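Progress report to the Volmont Fund
Household Goods Reuse Project, Nevby
Reporting period: April to July

Summary

The project takes in used kitchen and household items, checks and sorts them, and passes them on to people setting up a home with very little. The grant pays for rent on the sorting room at Kinyua Yard, shelving, packing materials and 48 paid hours a month. All four of these lines are now in use. We are on schedule for intake and behind on delivery of packed sets.

Work done this period

The move from the old unit on Brarkum Street was finished in April. The new room is smaller but has a loading door, and we no longer carry crates up a flight of stairs. Shelving went up along two walls in the first week. We lost five working days to a fault in the lighting, which the landlord repaired at no cost to us.

Intake reached 1000 items by the end of June, the figure we had set for the whole period. Most of it was bowls, cups, plates and small pans. Glassware was lower than planned, and we have almost no cutlery in matching sets.

We changed the order of sorting in May. Items used to be grouped by room first and checked for damage later, so chipped pieces were sometimes packed and had to be taken out again. Now everything is checked as it comes out of the sorting bin, before it goes near a shelf. Bowls and cups are dealt with first, as they make up most of each set.

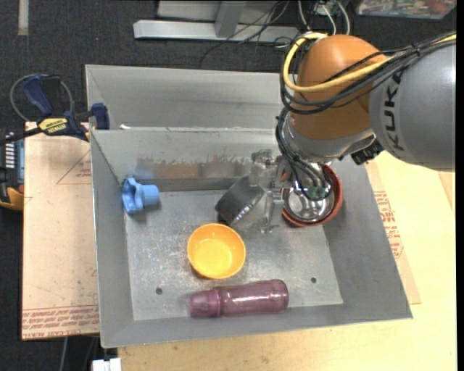 The new order has also made it easier to see what is short. A shelf list is updated at the end of each session, and requests to donors go out from that list. The request for cutlery in June brought in some useful boxes – mostly forks.

Packed sets

We had planned 200 kitchen sets by July and have packed 155. The remaining 45 are held up by missing cutlery and saucepans. We have enough bowls and plates on the shelves to complete all of them once the other items come in.

Spending

Rent and hours are in line with the budget. Shelving came in under, and we ask to move the balance to packing materials, where the price of cartons has gone up. No other changes are requested.

Next period

– Complete the outstanding sets by the end of September.
– Ask two secondhand shops in Nevby for surplus cutlery and pans.
– Label the upper shelves, which are still unmarked.
– Send the fund a full item list with the next report.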